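My sister-in-law, Manon Fraser, has stopped buying kitchen gadgets because she expects a robot by December. She has expected one every December since I've known her. Her current hope is a startup called Baveo, which promises a pair of arms that will fix your lunch while you sit and feel modern.

I'd like that too. I also read the small print, and the small print is mostly simulation: a computer-drawn table, two arms, one little white appliance with a door.
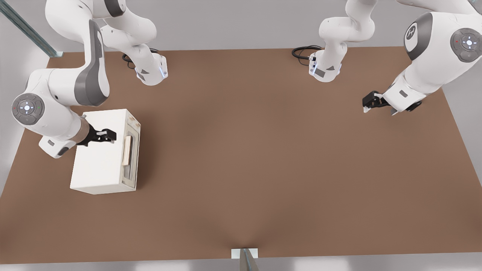
So can a robot do kitchen chores yet?
A few of them, slowly, in a kitchen arranged to suit it, with a person close by in case of toast.

The trouble is doors. You and I open the toaster oven while arguing about the car. A machine has to find the handle, line up with it, grip, and pull along a curve it can't feel the way we can. Yufang Hou, who programs packing arms at Lastard, told me she would sooner automate 1,000 identical boxes than one friendly kitchen. 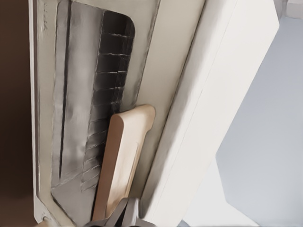
Close quarters: gripper and handle, in simulation.

Practice in software is cheap, I'll grant that. You can fail 2,000 times before breakfast and never sweep up a crumb. But my counter has mail on it, and a sticky patch of unknown origin, and I haven't seen either one in a demo.
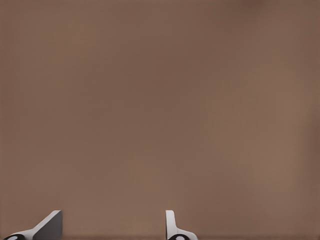

The shop floor is further along, mostly by cheating. At Lastard the boxes arrive facing the same way, 800 to a shift, and anything crooked gets kicked to a guy with a stool. Try running your household like that. I have, and the children filed a complaint.

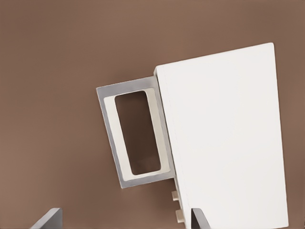 Manon says I'm a pessimist. I've offered to come over on Wednesday and open her toaster oven for 30 bucks, no updates required, and she's thinking it over.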